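Print this page | E-mail to a friend
Share 7 | Comments 0

PRESS RELEASE
Lellasgate, 31/01/2026

Gutico publishes results of its method for learning to handle clothes

Gutico announces today the first results of Brodik, a research method with which a robot learns to handle soft laundry from demonstrations made by people in their homes. The demonstrations are recorded with hand-held grippers.

For the study the team collected 2193 demonstrations. After the checking, 1736 of them were used for the training. Clothes are difficult for robots, for the reason that the same garment can lie each time in a different form.

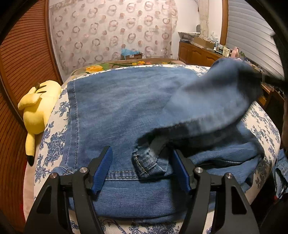 Work with a pair of blue jeans on a bed, using hand-held grippers.

The main part of Brodik is a step which looks for edges and seams before the robot decides where to grip. In the tests this step reduced the training time to seven hours. The robot made the first grip correctly in 90 percent of the trials. Thick denim remains the weakest material, and the work on it continues.

The software partner of the project is Oprea. The full report will be available in September on the website of Gutico.

Print | E-mail | Share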